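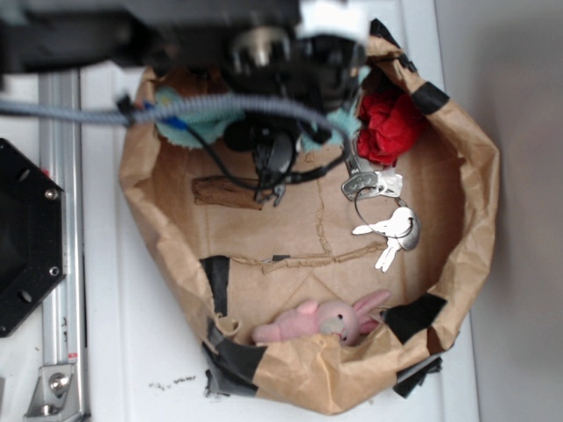

Chelsea Sowerby wrote back that the ferry timetable in the last version was for summer only and got her stuck in Starncombe overnight, so could we please put the season next to every crossing. Done, see the season column. Sorry Chelsea.

Skindholm Trip Notes — README

What this is
Plain text and one spreadsheet for people planning a trip to Skindholm and the two smaller islands, Huvau and Cropper. Notes come from travelers who went and sent us what they wrote down. Not a guidebook. No booking links, never will be.

Last edited Oct 30, 2024

Files
crossings.csv — boats, one row per crossing, with season, harbor, luggage rule
beds.csv — guesthouses, campsites, rooms over the pub. 113 rows
walks.txt — paths, stiles, where the bog is
food.txt — short. There is not much food
old/ — everything we replaced. Don't plan from it

Columns in beds.csv
name, island, type, open_from, open_to, price_low, price_high, cash_only, kitchen, notes
Prices are what the traveler paid, per person, not what the website says. Blank means we dont know. Blank in cash_only does NOT mean cards are fine. Bring cash.

Things to know before you go
Boats to Huvau are small and get canceled for wind. Leave a spare day at the end, two if you have a flight to catch. The harbor office in Starncombe posts cancelations on the door by 5 in the morning, the phone line is slower.
Cropper has one shop. It closes for lunch and sometimes just stays closed. Buy bread on Skindholm.
Wild camping is allowed on the north side of Cropper, max 2 nights in one spot. Ask at the farm first.
Hitching works OK on Skindholm, traffic is thin after the last boat.
July is full. Book or bring a tent.

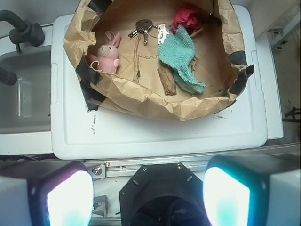

Can I get to Huvau and back in one day?
In summer, if the wind behaves. Morning boat out, late afternoon boat back, enough time for the lighthouse path but not the full loop. From fall on there is one boat and it turns straight around, so you sleep there.

Known problems
Bus times on Skindholm are missing for the west side. Somebody has them, please send.
Over 16 rows in beds.csv have no closing date. Call ahead.
Two guesthouses share a name, check the island column.
walks.txt mixes miles and kilometers. Fixing it slowly — the unit is always written after the number so you should be ok.

Sending corrections
Open an issue or email the list. Say which island, which month you went and what you paid. One line is fine. Photos of timetables are good if the date on them is readable.

License
Use it, print it, translate it. Keep the names of people who sent notes. Don't sell it at the ferry terminal, that happend once.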